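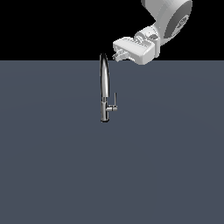

Fig. 1 – Faucet scene, simulated arm and gripper.

Home | Meetings | Rules | Contact
Search this site Go
Last updated 2020-06-01

Item 4. Simulation practice, Prerska
Rule 9 was read. Contact limits are to be set before any run – no changes between trials. Step limit confirmed at 3000.

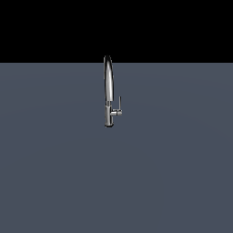
Peadar McGrath objected that a fixed step limit penalizes slow, safe approaches and asked for a time limit instead. Noted, not adopted.

Item 5. Logging
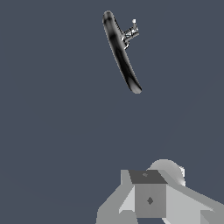
Every camera view is to be logged under the same run number. Driveck files lacking one will be returned. Hartmut Pfeiffer to circulate revised text in July.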